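Home | New Arrivals | Comics | Board Games | Storage | Store Locator

We use cookies to remember your cart and to see which pages get read. Accept | Settings

Drarine Short Box, Comic Storage, Set of 4

Print this page | E-mail this page

The Drarine is a short box for current-size comics, sold flat in sets of four. It is made of double-wall corrugated cardboard, white outside and plain brown inside, and folds together without tape or staples. We use the same box for back issues in both of our stores.

Each box is 11 inches tall with the lid on. It takes bagged and boarded books standing upright, with enough room above them for a standard divider tab. The handles are cut through both layers and fold inward, so the raw edge stays away from your fingers and away from the books. Item number 581.

The lid is separate and sits down over the sides. It can be written on with any marker. There is a printed panel on one short end for title and issue range – the other end is blank, for people who would rather use their own labels. 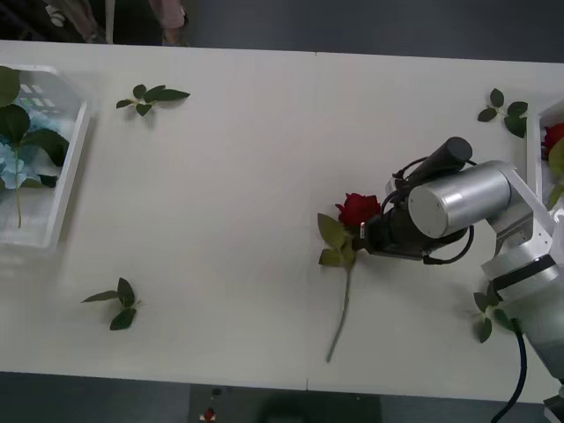 Torres

Assembly takes a few minutes per box. Fold the long sides up first, then the ends, and push the tabs down into the slots in the floor. If a tab won't go in, check that the floor panel is lying flat. New cardboard is stiff and the first box is always the slowest.

Full boxes can be stacked three high on a level floor. For anything taller we suggest the Hudine shelf unit, which holds each box on its own runner so you can pull out the bottom one without moving the rest. The older Hudine with the narrow runners does not fit this box. Measure before ordering if you bought yours used.

Magazines and treasury editions are too wide. Use the Trurkell magazine box for those. Golden Age books will fit in most cases, but they are snug in their bags and we would not pack them tight.

Keep the boxes off bare concrete. A wooden pallet or a couple of boards is enough in a dry basement. In a damp one, use plastic – cardboard takes up moisture and passes it along to whatever is inside.

Dividers are sold separately in packs of 40, white or assorted colors. Bags and boards are on their own page.

Sets ship flat in one carton. Store pickup is available at both locations, and single boxes are sold at the counter only. Unfolded boxes can be returned with the receipt. The colored version is out of stock until May.

Print this page | E-mail this page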